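FOR IMMEDIATE RELEASE
13 Oct 2019

Posari Brings Back "Second Voice" for New Season, Finals Set for April

FLIDTHORPE - Posari has renewed its singing contest Second Voice, with taping to start at the Urwood Theater and the finals set for April. 420 singers sent in tapes for the new season. 100 got callbacks.

Same format as before. Pairs of strangers, one song, two days to rehearse. Judges listen with their backs to the stage for the first verse, then turn around. Studio audience votes, lowest pair goes home.

Last season's winner Azucena Robles returns, this time at the judges' table. She replaces Boström, who is leaving to finish a record and tour.

"I still get nervous walking into that building," said Robles. "Being on the other side of it is going to be strange. I want to hear people take chances with the songs, even if it goes wrong." 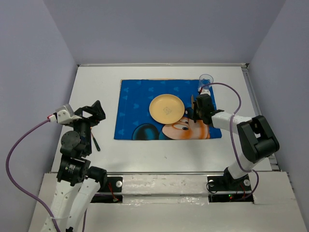

Music director Narayanan Varma is back too, along with the full house band. New this season: a round of duets sung with no band at all, and a wild card spot for one pair voted out early. Varma has also been writing new arrangements over the summer, mostly older ballads and some country.

"We had singers last year who were better in rehersal than on the night," said Varma. "So we've given them a bit more time with the band. Not a lot. It's still a contest."

The winning pair records a single with Varma and performs it on the closing show.

Audience tickets: 333 seats per taping, free, must be booked ahead through the Urwood box office. Limit of 2 per person. Doors close when taping starts and there is no late seating. Guests under 16 need to come with an adult.

Interviews with Robles and Varma available on request, phone only untill taping begins. Press seats are limited, please ask early.

Contact: Posari press office, Flidthorpe

###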